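September, notebook entry, Folero bench log
Written up by the demo collection desk
2 min read

Second block of hand demos for the Dremow set, bedroom site. Task is cups and bottles on a soft surface: pick up, move, put down. Two hand-held grippers, one operator, no arm in the loop. 198 takes recorded, running total now 938. Target for the site is still 700 usable ones and we are at 469 after filtering, so more sessions needed.

Most of the rejects are tracking loss. The patchwork blanket gives plenty of corners but the white wall gives none, and a fast wrist turn that ends facing the wall drops the pose. Slower turns fixed most of it. Asked for a one-second hold before the jaws close as well – Nordin's segmenter keys on that pause and was merging approach and grasp without it.

Grasp height on bottles: go just below the neck. Lower down, the bottle leans when the blanket gives, and the policy copied that lean last time we trained on it.

Things lying on their sides are still the weak part. Operators come in from whichever side is comfortable, so the approach angles are all over the place. Not sure yet if that helps or hurts. Leave it in for now and tag it.

To do: recheck jaw width calibration on both units, re-export with the new Flivon timestamps, look at blur on fast moves before setting a speed limit.

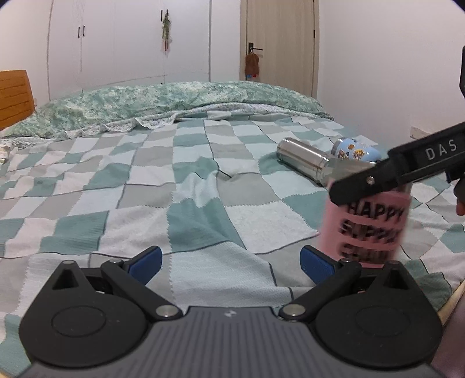
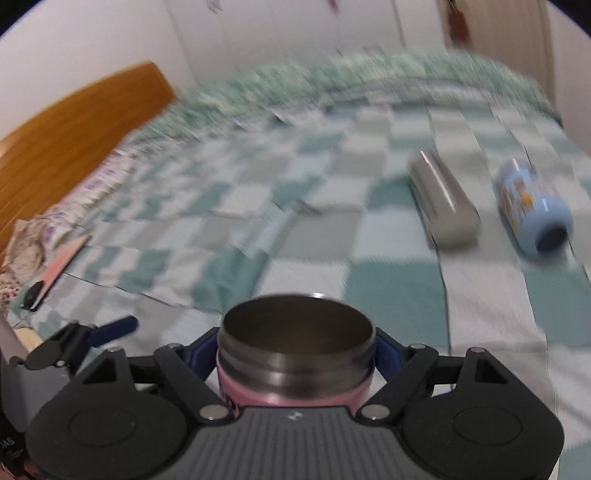
Gripper views from the bedroom site. First: pink cup in the second gripper. Second: pink bottle held upright, cap off.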